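Best order to watch a long spy series with someone who's never seen any of it?

Posted by Letenlow, 27 August 2021

Hi all, hoping the film people on here can sort out an argument in our house. My partner has somehow reached adulthood without seeing a single Bond movie and has finally agreed to give them a go over the next few months. I grew up on them (Dad taped them all off the telly, ads included) and I always assumed you start with Dr. No and work forward.

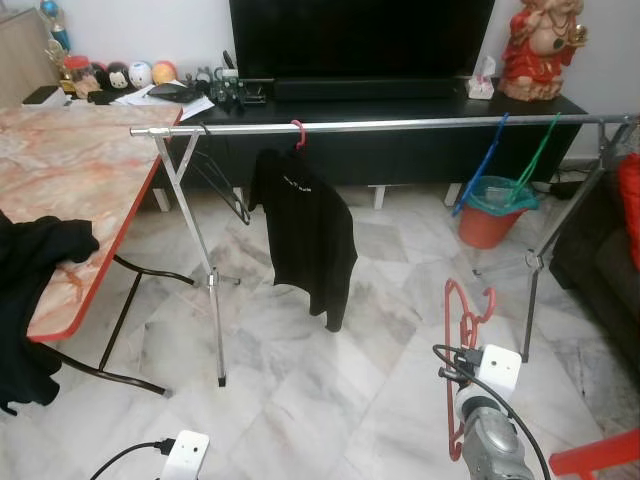
But my brother reckons that's a sure way to lose a newcomer, and that we should start with Casino Royale, do the Daniel Craig ones, then go back to the sixties as a sort of history lesson. I can see his point, I suppose. The early ones are slow by modern standards and some of the attitudes have aged like milk. On the other hand, if you start with the gritty stuff, aren't the gadgets and the volcano lair going to look a bit silly afterwards?

We only really get one movie night a week, so I don't want to waste the first few. Also, do we bother with the 1967 Casino Royale? I've never made it past the halfway mark. Thanks in advance!

Elie Dabbas

Ooh, I've done this one! I took my housemate through the lot starting in April and we're nearly finished, so it's all pretty fresh. My vote is neither of your options. Pick one good film per actor first, as a sampler, and then let your partner choose whose run to do properly. We went Goldfinger, On Her Majesty's Secret Service, The Spy Who Loved Me, The Living Daylights, GoldenEye, Casino Royale. She fell hard for Timothy Dalton, which I did not see coming, and we had both of his done by the weekend. 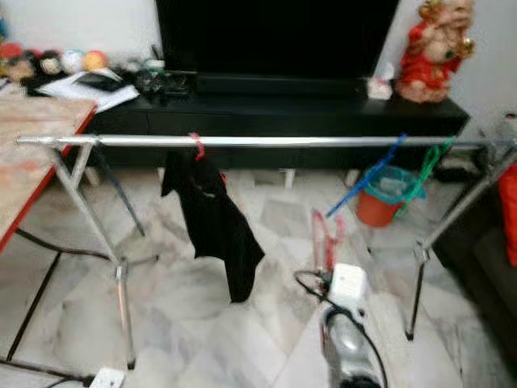
The Craig films are the only ones where order really matters, so whatever you do, keep those together. Quantum of Solace picks up straight after Casino Royale and makes no sense cold. The rest you can shuffle. I kept track of ours with coloured plastic hangers on the drying rack in the lounge, a blue one for seen and a green one for next, with a title pegged to each, and the system lasted until I needed them for shirts. Now it's a list on the fridge — much better.

Skip the '67 Casino Royale, or save it for when you've both got a cold.

Punesden

just go release order. thats how everyone saw them at the time and they were fine. you get to see it change as you go along and the jokes about older ones land. if they get bored in the seventies thats normal, push through

Yaman

I'm mostly with Punesden, but have a Plan B. I tried release order with my mum and she was out by Thunderball (all that underwater fighting, she went to put the kettle on and never came back). From Russia with Love was her favourite by miles, so if your partner likes a proper thriller I'd make that night one and leave Dr. No for later. You don't need it to follow the plot.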